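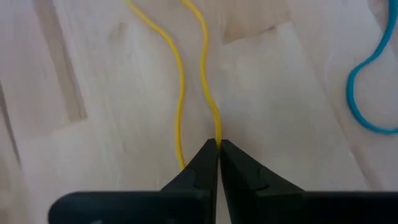
Wrist camera view: the gripper holding a strand of yellow cord between its fingertips, with a blue cord lying apart on the wooden surface.

Cord Handling Study: Gallery
MacRitchie Robotics Laboratory
Posted 2026-02-28

The Flalum project studies how a two-fingered gripper can pick up and move soft cord using only the view from its own wrist. The work is led by Rehema Shirima, with software by Somtochukwu Fashola.

Cord changes shape whenever it is touched, and strands that run side by side are easily confused. The method, named Lillitach, traces each strand by colour and centre line before a grasp point is chosen. The path is then checked again once the fingers have closed.

In trials on the laboratory bench, the method was compared with 2 earlier approaches across 4 cord layouts. It chose the intended strand more often than either of them. Results were weakest where strands of the same colour crossed close to the fingertips, and this behaviour remains under study.

A full report will be released in March. Requests to use the gallery in teaching material should be addressed to the Flalum project office.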